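Leonie Baumgart and the second life of old desktops

I got to Stunby a little early, which was fine, because Leonie Baumgart was already elbow-deep in a computer case and didn't look up until I'd said hello twice. Stunby is her repair shop in Stastdale, a long narrow place between a bakery and a shoe store, and it smells mostly of the bakery (I am not complaining!).

She's been fixing desktops for nine years. Before that she did the books for a flooring company called Cordero, where the office PCs kept dying and she kept being the one under the desk. "I liked it under the desk," she told me. "It was quiet and people brought me coffee."

Most of what comes through the door now is office surplus. A business replaces all its machines at once, and the old ones end up in somebody's van and then on Leonie's shelves. She likes the big-name office towers best, the Dells especially, and I asked her why, expecting something about speed.

"They're easy to get into," she said. "Somebody who designed those cases had a screwdriver in their own hand at some point. I can have the side off while you're still telling me what's wrong."

I told her that to me the inside of a computer looks like a city from a plane, and she laughed and said she hears that from everybody. Then she taught me my way around. You find the processor socket first, she says, with its metal bracket and little lever, and work outward from there. Memory on one side, expansion slots on the other. Once you have those you're not lost anymore.
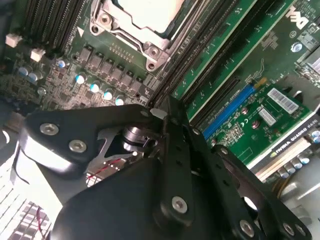
3 min read

What she really wanted to talk about was capacitors — the little cylinders with the shiny tops that stand near the socket. She can go on about them for a good long while, and did. "You look at the tops," she said. "Flat is good. If one's domed up like a muffin, it's on its way out, and I'd rather hear about it from the capacitor than from the customer."

Does she replace them one by one? Sometimes. If it's a machine somebody loves, yes, she'll get out the soldering iron. If it's one of a stack, she'll pull the memory and the drive and move on to the next. Her nephew thinks this is heartless. She thinks he should see her storage room.

The part of the job I hadn't thought about was dust. Leonie has strong feelings about dust! Offices with carpet are bad, offices with a dog are worse, and the worst machine she ever opened came from a hair salon. She took that one out to the parking lot and wouldn't tell me any more, except that it took three cans of air.

I asked what people get wrong when they try this at home, and she thought about it while she wiped her hands. "They rush the processor. They've got the lever up and they're excited and they go poking around in the socket with a thumb. Don't touch in there. Drink some water, sit down, then do it."

And the memory? "Push harder than you think. Everybody's scared of it. It clicks, and you'll know."

Before I left she sold me a refurbished tower for my mother, who has been asking for a bigger screen and will have to make do with a faster computer for now. Leonie wrote her own phone number on a strip of tape and stuck it to the side, in case Mom has questions. Mom has called her twice already.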